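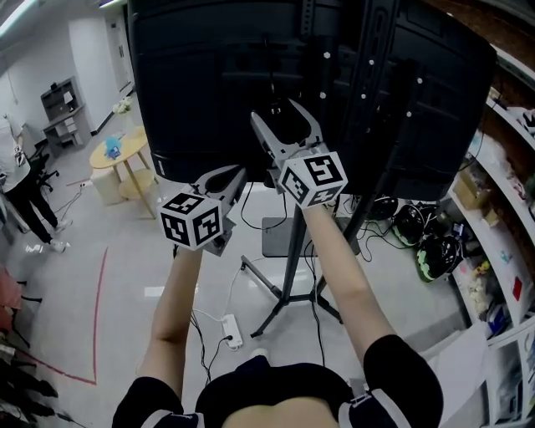 机器人学习实践 讲义 第2讲
手持夹爪示教数据的采集
更新日期：02/10/2023

一、这一讲讲什么

上一讲讨论了模仿学习的基本设定：给定一批由人完成任务的记录，训练一个策略，让它在看到相近的观测时给出相近的动作。当时我们把数据集当作已知条件，写成一组观测与动作的配对就过去了。这一讲回到配对的来源。

课程使用手持夹爪采集。操作者双手各握一个夹爪，用它去完成任务，系统同时记录图像、夹爪在空间中的位姿以及手指的开合程度。采集阶段不需要真正的机械臂在场，训练好的策略再部署到装有同类夹爪的机械臂上。

读完这份讲义，应当能够独立完成一次采集，知道一条记录里有哪些数据流，能判断一条记录能不能用，并能写出一份别人看得懂的采集说明。位姿估计的数学推导放在第三讲，这里只用到结论。

二、为什么用手持夹爪

采集示教数据常见的做法有遥操作、拖动示教和手持设备三种。

遥操作由人控制一台真实的机器人，记录到的动作就是机器人执行过的动作，训练时不存在本体差异。代价是速度慢，操作者感觉不到接触力，复杂动作需要很长时间练习，而且每多一个采集点就要多一台机器人。

拖动示教由人直接推着机械臂走。轨迹同样来自真实本体，但人的手和身体经常进入相机视野，双臂任务一个人也很难同时拖动两条臂。

手持夹爪介于徒手示范和遥操作之间。人能感觉到夹爪碰到了物体，动作接近日常速度，设备可以搬到不同的房间。它的问题主要有两个。第一，位姿要靠估计得到，有误差，也会丢失。第二，人的手臂能到的地方，机械臂不一定能到。后面很多操作规定都与这两个问题有关。

选择哪种方式要看任务。需要精确力控的装配任务，本课程仍建议遥操作。搬运、整理、翻转、递交、调整物体朝向这一类任务，手持夹爪的效率高得多。

三、设备与数据流

课程用的采集套件代号为Bilto，由Tolside实验室维护。每只手一个夹爪，夹爪上固定一个标记立方体，立方体的可见面印有黑白方形基准标记。相机检测到标记后，可以由标记的已知尺寸和角点位置算出立方体相对相机的位姿，再通过一个固定的变换换算到夹爪指尖。

用立方体而不用单张平面标记，原因是手腕会转动。平面标记转到侧面就无法检测，立方体转过去之后通常还有另一个面朝向相机。两个面同时可见时，估计结果也比只看到一个面时稳定。每个面的编号各不相同，左右手使用不同的编号段，程序据此区分左右。安装时左右装反，程序不会报错，得到的数据却全是错的，所以开机检查中专门有一项是核对左右。

一条记录包含下面几路数据：

头部相机图像。由操作者佩戴的相机拍摄，视野随头部移动。它提供任务的整体背景，也是检测标记的主要来源。

夹爪位姿。左右手各一路，格式为位置加四元数，参考坐标系见下一节。

开合量。归一化到零和一之间，零为完全闭合，一为完全张开。

时间戳。每一路数据都带自己的时间戳，不允许用帧序号代替时间。

事件标记。操作者用脚踏或语音给出开始、结束和作废信号，写入单独的文本文件。

任务元信息。包括任务名称、场地编号、操作者编号、物体摆放方案编号、备注。操作者编号不得使用真实姓名。

图像和位姿的时间对齐是初学者最容易忽略的地方。图像有曝光和传输延迟，位姿有计算延迟，开合传感器几乎没有延迟。三路数据直接按到达时间拼接，训练出来的策略会系统性地提前或推迟闭合手指。检查办法很简单：张合夹爪数次，在图像中找到手指刚刚合拢的那一帧，看它与开合量曲线的最低点是否对应。对不上时，先修正延迟参数，再开始采集。

四、坐标系

数据里出现的坐标系有相机坐标系、标记坐标系、指尖坐标系和场地坐标系。

相机坐标系跟着头走。同一个静止的夹爪，人转一下头，它在相机坐标系里的位姿就变了。如果直接用相机坐标系下的位姿差作为动作，策略学到的一部分是人的头部运动。

标记坐标系固定在立方体上。立方体与夹爪刚性连接，松动会直接变成误差。每次开始前要用手轻轻扭一下立方体，有任何可以感觉到的晃动都要重新紧固并重新标定。

指尖坐标系的原点取在两指闭合时的接触中点，动作最终都表达在这个坐标系里。

场地坐标系由场地中固定不动的参照确定，通过它可以把头部运动分离出来。参照一旦被移动，之前的场地标定作废。搬动桌子、支架或者其他大件之后，要问自己一句：场地参照有没有跟着动。拿不准就重新标定，重新标定花的时间远小于事后修数据的时间。

训练时使用相对动作，即下一时刻指尖相对当前指尖的位姿变化。相对动作对场地标定误差不敏感，换场地时也更容易迁移。双臂任务还要额外保存左右指尖之间的相对位姿，两只手共同扶持一个物体时，这个量比任何一只手的绝对位置都重要。

五、场地准备

场地不要求整洁得像影棚。背景里有家具、货架、杂物和走动的人，对训练没有坏处，部署环境本来就是这样。要求只针对影响安全和影响测量的部分。

地面。操作者的注意力在手上，后退时看不到脚下。电源线、信号线和插线板应当离开行走路线，实在绕不开的用压线槽盖住。采集之前先空手把整套动作走一遍，留意脚踩过的位置。

活动区。用彩色胶带在地面贴出边界，旁观者和等待中的同学站在边界外。胶带翘边时及时更换。

光照。避免强光直射标记。标记表面反光时，白色区域过曝，角点会向外漂移，检测程序仍然给出结果，误差却明显变大。光线太暗时，曝光时间变长，快速移动会产生拖影，标记直接丢失。两种情况在预览窗口里都看得出来。

大件物体。课程里有一组任务的对象是带支架的平板、屏幕和展示板。它们面积大、重心高，一旦受力不当会整体倾斜。开始前确认支架腿已经完全展开并且落地平稳，连接到物体上的线缆留有余量。线缆绷紧的情况下转动面板，会把接头拉坏，也会让操作者感到不明来源的阻力，动作随之变形。

多余的标记。场地里如果有旧的基准标记、打印样张或者另一套夹爪，用不透明的布遮住或者拿走。程序只认编号，不知道哪一个是正在使用的。

六、采集流程

下面是一次标准采集的顺序。两人一组，一人操作，一人记录。记录员坐在电脑前，负责看预览、写备注和喊停。

开机后先看存储空间和电量。采集中途断电会损坏最后一条记录，有时连同索引文件一起损坏。

佩戴头部相机，调整俯仰角。双手自然抬到胸前时，两个夹爪都应当在视野之内；双手抬到额头高度时，标记仍应当在视野之内。第二条经常做不到，需要把相机略微上仰，再由操作者在低处工作时主动低头。

核对左右。操作者单独抬起左手，记录员确认预览窗口中左手曲线在动；右手同样做一遍。

做时间对齐检查，方法见第三节。

做一次试录并立即回放。回放时关掉图像，只看轨迹。轨迹应当平滑连续，没有突然的跳变。跳变多半来自标记的翻转歧义，即平面标记在接近正对相机时存在两个都说得通的姿态解，程序在两者之间来回切换。

正式开始。操作者双手回到起始姿势，停顿一下，给出开始信号，完成任务，双手离开物体，再停顿一下，给出结束信号。两处停顿很重要，它们让切分程序有清楚的边界可用，也让策略学到任务完成后应当停住。

每条结束后，由记录员判定保留或作废，并写一句备注。备注写事实，例如“右手第一次没夹住，重新夹了一次”，不写“还行”“一般”。

按照摆放方案改变物体的位置和朝向，再录下一条。

连续录制一段时间后休息。手臂举高的任务尤其容易疲劳，疲劳之后动作幅度变小，手腕开始代替肩部用力，同一个操作者前后的数据分布会明显不同。操作者感到手酸时应主动提出休息，记录员不得催促。

七、动作要求

操作者容易把夹爪当作自己的手来用。下面几条专门针对这个习惯。

只用指尖接触物体。用手背推、用前臂挡、用膝盖顶，机器人都没有对应的部件。出现这种接触的记录一律作废，哪怕任务完成得很漂亮。

速度保持均匀，比日常略慢。过快时标记拖影，过慢时轨迹里充满手的微小抖动。参考标准是旁人看起来从容，没有表演慢动作的感觉。

接近物体前先张开，对准之后再闭合。有些人习惯边移动边闭合，人能靠手感补偿，策略很难学会。

注意手腕的极限。人手可以把夹爪翻到很别扭的角度，机械臂到了那里往往处在奇异位形附近。课程提供了可达性检查脚本，每次试录后运行一次，红色段落对应机械臂无法跟随的部分，需要换一种拿法。

视线跟着任务走。头部相机看到的就是策略将来看到的。操作时转头和别人说话，这段图像里就没有任务信息，标记也会离开视野。需要说话时先结束当前记录。

双手操作高处的大件时，先由一只手建立稳定接触，另一只手再去接触第二个位置。两只手同时到达固然更快，但接触时刻稍有先后，物体就会转动，每次转动的方向还不一样，数据的方差会很大。课程统一规定左手先到。左利手的同学可以申请镜像方案，元信息中要注明。

物体背面的任务有一个特殊困难：夹爪伸到面板后方时，面板边缘可能遮住标记。操作者通常意识不到，因为自己的手感没有变化。解决办法是调整站位，让相机从侧后方看过去，或者改变抓取位置，使立方体留在没有遮挡的一侧。记录员在预览中看到检测框消失，应当立即提示。

八、失败的处理

失败分成几类，处理方法不同。

测量失败，指标记丢失、时间戳中断、图像损坏。短时间的标记丢失可以插值，规则是丢失期间夹爪没有接触物体，并且开合量没有变化。接触期间的丢失不插值，整条作废。

执行失败后又自行纠正，例如第一次没有夹住，调整后夹住了。这类记录要保留，并在备注中写明。策略部署后必然会遇到偏差，如果训练集里只有一次成功的轨迹，它不知道偏了以后怎么回来。但不要故意制造失败，故意失败的动作看上去与真实失败差别很大，往往在失手之前就已经放慢。

执行失败且没有完成任务，单独存放，不进入训练集。它们可用于训练成功判别器，第五讲会用到。

违反规定的接触，作废并删除。

安全事件，包括物体倾倒、线缆被拉脱、操作者绊到东西。立即停止，先确认人没有受伤，再断电检查。记录保留原样，不得删除，并填写事件单。

九、一个案例：Vendura数据集

Vendura是课程前一届完成的采集任务，内容是双手调整立式面板的朝向和高度。六月结束采集，共录得1,524条，经过复核后有477条被作废。比例不低，值得看一下原因。

作废记录中占比最大的是接触期间标记丢失，集中在面板背后的操作。当时的采集说明里没有规定站位，每个人按自己的习惯站，身高较矮的同学视线几乎与面板下沿平齐，夹爪一抬高就离开检测范围。后来补充了站位图和相机俯仰角的要求，同类问题大幅减少。

第二类是立方体松动。有一个下午的记录全部出现固定方向的偏差，轨迹本身很平滑，肉眼回放看不出异常。问题是在核对左右指尖距离时发现的：两个夹爪指尖对碰时，计算出的距离应当接近零，那一批数据却始终有一段间隔。从那以后，指尖对碰成为每次开始和结束时的固定动作。开始时正常、结束时异常，说明松动发生在中间，整批数据都要逐条复查。

第三类是元信息错误。有73条记录的摆放方案编号填错，图像与编号对不上。它们的轨迹没有问题，靠人工看图改正后收回了训练集，没有计入作废数。改正花掉的人力比重新录一遍还多。现在的界面要求记录员在每次换方案时重新选择编号，不再沿用上一条的默认值。

还有一点与作废无关。Vendura的记录几乎都在同一个房间里完成，策略在那个房间表现良好，搬到走廊另一头的教室后，接近阶段就开始犹豫，夹爪停在面板前方来回移动。补录的数据来自几个不同的房间，数量不大，效果却很明显。对固定的采集预算，优先增加场地和物体的变化，再考虑增加每种条件下的重复次数。

十、复核与切分

复核由没有参加该次采集的人完成。复核人拿到的是回放界面和备注，看不到操作者编号。

复核按顺序看四项：轨迹是否连续，接触是否符合规定，结束时任务是否完成，备注与图像是否一致。任何一项拿不准就标为待议，由两名复核人一起看。待议的记录不要为了凑数量放进去，放进去之后很难再找出来。

切分训练集和验证集时，以采集时段为单位，同一时段的记录只能出现在一侧。逐条随机切分会让几乎相同的轨迹同时出现在两边，验证误差很低，部署后却达不到。报告结果时写明切分单位。

处理工具使用Oddsson，安装说明在课程页面。它读取原始记录，完成时间对齐、插值和坐标变换，输出训练用的文件。原始记录始终只读，所有处理都写到新的目录，并保存当时的参数文件。标定参数以后有可能更正，只要原始数据还在，重新处理一遍即可。

十一、隐私与告知

头部相机会拍到周围的人。采集前在门口放置提示牌，进入房间的人应当知道正在录像。不愿意出现在画面里的人可以要求暂停，也可以事后要求删除相关片段。背景中的人脸在数据离开实验室之前统一模糊处理。桌面上的文件、屏幕内容、快递单等含有个人信息的物品，开始前收起来。

默认不录音。使用语音事件标记时，只保存识别出的指令文本。

十二、常见问题

预览里标记时有时无，光线看起来正常。先擦拭标记表面，指纹和胶印会影响角点。再看立方体的边角有没有卷起。

左手正常，右手曲线整体偏移。多半是右手夹爪更换过立方体，仍在使用旧的指尖变换。查看立方体底部的编号与参数文件是否一致。

开合量到不了零。手指垫片磨损或更换后需要重新记录闭合位置。不要在后处理里简单截断，截断会掩盖夹住薄物体时的真实读数。

录制时长正常，图像帧数偏少。检查存储卡写入速度和机身温度，暂停一会儿再试。仍然丢帧时更换存储卡，并把已经录下的部分标为待议。

操作者和记录员对成功的判断不一致。以采集说明中写明的成功条件为准。如果说明里没有写清楚，停下来把它写清楚，再继续录，已经录完的按新条件重新判定。

十三、作业

每组选择一个双手任务，物体自定，不得使用易碎品、液体和刀具。提交以下内容。

采集说明一份。写明任务的起始状态、成功条件、允许的接触方式、站位、物体摆放方案和作废规则。说明写好后交给另一组试读，对方应当能够在不提问的情况下照着录出一条合格记录。试读中对方问到的问题，原样附在说明末尾，并写出如何修改。

原始记录一批，至少覆盖两个不同的房间。每个时段的开始和结束都要有指尖对碰。

复核表一份，由另一组填写。作废的记录也要提交，在表中写明原因。评分看规则执行得是否一致，作废比例本身不影响成绩。

短报告一份，不超过四页。画出左右指尖的位置分布，指出其中覆盖稀疏的区域，并说明如果再给一个下午的时间，会补录哪些条件。

设备在Tolside实验室前台借用，归还时把夹爪擦净，立方体装回保护盒，线缆理顺扎好。电池不要充着电放在柜子里过夜。

十四、课前准备

第三讲需要用到本次作业中的试录数据，请各组在上课前把试录文件放到共享目录，文件夹以组号命名。还没有做过相机标定的同学先完成课程页面上的标定练习，课堂上不再演示。复习内容为旋转矩阵与四元数的互换，以及两个刚体变换的复合顺序。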